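Budgeting for a second pair of arms – dishes at a kitchen sink

Setsuko Ichikawa
Posted in Home and Small Lab Robotics, Prundeo board

Hi everyone! I'm putting together next year's equipment list for our little kitchen project and would love a sanity check before I send it off in March.

We have two arms side by side working at an ordinary household sink and counter. It's such a good workspace for this! Everything is within a short reach, there's steel and plastic and wire all together, and the heights change constantly. The jobs are plain ones, like getting a plate out of the basin, moving bowls along the counter and putting things in the drying rack.
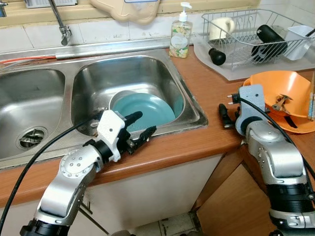
I want to build a second set so two people can work at once, and my draft has arms, grippers and a mounting frame on it. After that I get stuck. Do I budget for the same grippers again or try something different on one side? How many spare fingers is sensible? And how much should I put aside for cables? Ours hang in loops along the outside of the arms and I'd like to do better the second time.

The quote I have from Brakby covers the arms only. Kuusisto sells the finger sets at $735 a pair, and that number makes me gulp a bit. I have room for 5 pairs at the very most, and fewer would make me happier.

Any experience welcome, including the embarrassing kind.

Evaristo Monti
Accepted reply

Oh, I love this sort of list! I did one last year for a very similar counter and got plenty of it wrong, so please steal whatever is useful.

Start with grippers. I'd buy the same model on both sides. Mixed grippers sound interesting (I was very keen) but you end up with two kinds of spares in the drawer, two mounting plates and two sets of settings, and on a small budget that hurts. If you want variety, get it from the fingers. A teal plate tilted in a basin wants a thin tip that can get in between the rim and the wall. Stacked bowls want something with more grip on the inside face.

For fingers, I'd go with 3 pairs of the Kuusisto ones and put what's left into pads. The pads are what wear, in my experience, and you can change them over a cup of tea. Steel sink edges are hard on them. I went through 11 pads before I had to open a single new pair of fingers.

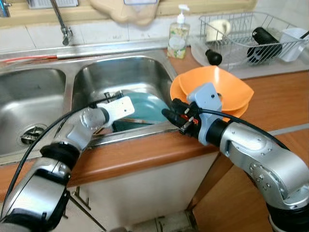 Cables are where I'd spend more than feels right. Flellby do a wrap-around sleeve with clips that sit flat against the arm, and the kit for two arms cost me $522 with the longer clips. Measure with the arm stretched as far as it will go over the far side of the sink, then again with the wrist turned both ways, and order to the longest of those. I measured mine with the arms parked. You can guess how that went. While you're at it, put a spare of each gripper cable on the list, because waiting on one cable with everything else working is a miserable week.

The next bit is dull but please put it in! Here's how I'd split the rest of the list, in the order I'd protect it if somebody asks you to trim:

1. Splash protection for the wrists and grippers. Ask Brakby directly what their arms are rated for before you run any water, and get the answer in writing. If the wrist isn't covered, sleeves go at the top of the list.

2. Spare dishes. Buy doubles of whatever you use now, same colour and same size – a stack of two orange bowls lifted by the rim behaves quite differently from a stack of two other bowls, and shops stop carrying things. Get the doubles in the same order as the rest so they don't come out of your own pocket.
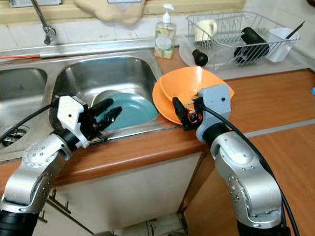

3. The mounting frame. Budget for one that adjusts in height. Your second counter will be a different height from the first, even if the tape measure says otherwise.

4. A second stop button with a long lead. Two people at two sets means one within reach of each of them.

5. Freight. I left it off completely. Arms are heavy, and the crates are heavier!

If you have anything left after that, keep it as a float and don't name it after a part. Mine went on a tap fitting and some decent lights.

sinkside_mel

Agree on the cables. Not sure about same grippers both sides, we run different ones and it's fine, but we only have one set so take that how you like.

Also ask about a discount for ordering the second pair of arms. We didn't ask.

Setsuko Ichikawa

Evaristo, thank you so much, I've rewritten half the list already! Three pairs of fingers and a bag of pads it is, and the Flellby kit is on. I hadn't thought about buying dishes at all, and I'm now hunting for more of that plate. Mel, good call on the discount, I've emailed Brakby and asked about the splash rating in the same message. Will post the final list here once it's signed off.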